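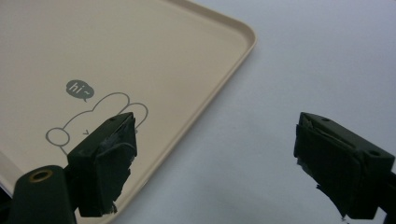

Le dessin imprimé, côté bulle « hi~ »

Nettoyer un plateau imprimé sans abîmer le dessin ?
Posé par Radwa Shehata - rubrique Cuisine et vaisselle - 2 151 vues - 3 réponses

Bonjour, question rapide. Plateau beige acheté chez Bosen en juillet, avec un petit perso dessiné au trait gris et une bulle. Pas d'étiquette, rien dessous, pas de notice. Il sert tous les matins pour le petit déj (thé, tartines, confiture qui colle). Jusqu'ici un coup d'éponge humide et basta mais là j'ai un rond de thé qui ne part pas, pas loin du dessin. J'ai peur de frotter, le trait est vraiment fin.

Donc :
lave-vaisselle oui ou non ?
bicarbonate sur le rond, ça raye ou pas ?
et est-ce que le dessin va finir par partir de toute façon, si oui autant le savoir

Merci d'avance, je repasse ce soir.

Complément de Radwa Shehata, le lendemain

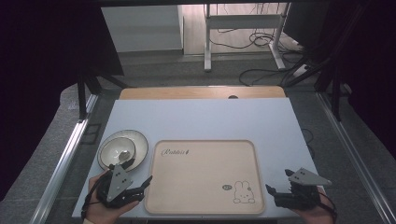

Pour la matière je ne sais toujours pas, j'ai demandé au magasin, pas de réponse. Le dessous est pareil que le dessus, ça sonne assez creux quand on tape. On m'a demandé en message privé à quoi il ressemble en entier : bords relevés, coins arrondis, « Rabbit » écrit en brun foncé dans un coin et le lapin au coin opposé. Je le range à plat dans le placard du bas, avec des assiettes posées dessus des fois - peut-être une mauvaise idée aussi, dites moi.

Réponse de Tarek Tawfik (meilleure réponse, 317 votes)

Lave-vaisselle : non. Pas tant que tu ne connais pas la matière. Si c'est du bois ou un dérivé ça gonfle dans les coins et c'est fichu, si c'est du plastique ça peut se voiler au séchage. Et l'impression prend cher dans les deux cas.

Pour le rond de thé :
eau tiède, une goutte de liquide vaisselle, chiffon doux posé dessus cinq minutes, sans frotter
si ça reste, vinaigre blanc coupé moitié eau, au coton-tige, UNIQUEMENT sur le rond
rincer au chiffon humide, essuyer tout de suite

Teste d'abord sur le rebord, côté extérieur. Le bicarbonate en pâte j'éviterai, c'est un abrasif, doux mais quand même, et sur un fini mat tu peux te retrouver avec une zone qui brille. Pas d'éponge magique non plus, même raison, j'ai flingué un set de table comme ça.

Le dessin : oui il s'usera, surtout là où tu poses et tu fais glisser les tasses. Ça peut prendre des années. Et pour le rangement, à la verticale c'est mieux, ou alors un torchon entre le plateau et les assiettes. Le dessous non émaillé d'une assiette ça raye très bien.

Réponse de Ghada Karam (12 votes)

D'accord pour le lave vaisselle. Moi j'ai coupé un rond dans un vieux set en silicone et je pose la théière là-dessus, plus de traces. Ça cache un peu le dessin, tant pis.

Réponse d'Iman Naciri (1 vote)

Le mien est passé deux fois au lave-vaisselle et il va très bien. Après c'est pas la même marque

Commentaire de Radwa Shehata
Merci Tarek ! Le chiffon posé a presque tout enlevé, il reste une ombre, je tente le vinaigre vendredi. Iman je vais pas risquer lol

Commentaire de Tarek Tawfik
Vas-y mollo sur le vinaigre, deux passages max.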